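Walluvierについて

はじめまして、Walluvierです。双腕ロボットに配線の仕分けを覚えさせている、小さな会社です。会社紹介というと立派な実績を並べるものらしいのですが、うちの場合は失敗の話をしたほうが早いので、少しお付き合いください！

最初の大きな仕事は、Treverportの工場向けの「Prusska」という仕分けセルでした。電線を色ごとに箱へ入れるだけ、簡単でしょ、と思っていたんです、私。ところが連続試験の376回目、木曜の夕方に左腕がいきなり停止。手首のカメラの映像が途切れ、位置を見失っていました。原因はケーブルです。肘を深く曲げるたびに同じところが引っ張られて、中で断線しかけていたんですね。

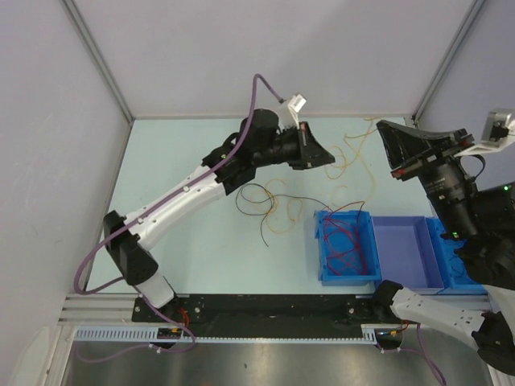
怖かったのはその後で、再起動したら腕が古い座標のまま動きだし、もう片方の腕にこつんと当たりました。けが人はなし、グリッパーの爪が欠けただけ。でも、手を入れていたらと思うと今でもぞっとします（その晩は眠れませんでした）。

それからは、映像が切れたら両腕とも止める、再開は必ず原点から、という決まりにしました。ケーブルは余裕を持たせて回し、500回ごとに外して点検、1000回で迷わず交換です。もったいないと言われますけど、ここは譲りません！

止まった記録は社内で「Panickerノート」と呼んでいて、いま742件。恥ずかしい話ばかりですが、見学に来た方には全部お見せしています。似たような「止まった」でお困りの方、お問い合わせページから気軽に声をかけてくださいね。

Walluvier代表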